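Uvik workshop, equipment planning meeting, 25/10/2025
Minutes by Kalkidan Yimer (my turn again, so blame me for the spelling)

Ibsa Seyoum and I were both there, and Alemayehu dialled in from the other site and dropped out twice.

We started with gripper fingers. Ibsa got a price from Clorora for replacement pairs, $199 each, and I reckon we should order 3 now so we're not waiting on the post every time a set gets ragged along the inside edge. Alemayehu wanted to try a cheaper set first. We talked him around – mostly Ibsa did.
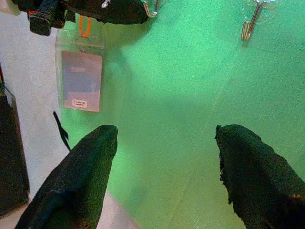
The hanging jobs came up next, meaning badge holders and hooks. I'd like a proper board for these and a box of spare suction cups, and I asked for $300 to cover the lot. Agreed, as long as I keep the receipts this time!

Then the big one, the second arm. The Ferkurex quote is $2,689 and doesn't include the mount or freight. Ibsa will ring them and ask for a price with both. No decision until we have that, and if it blows out we'll leave it for the June budget.

Actions: I order the fingers and the board bits. Ibsa chases Ferkurex. Alemayehu sends us his bench measurements, which he also said he'd do last meeting.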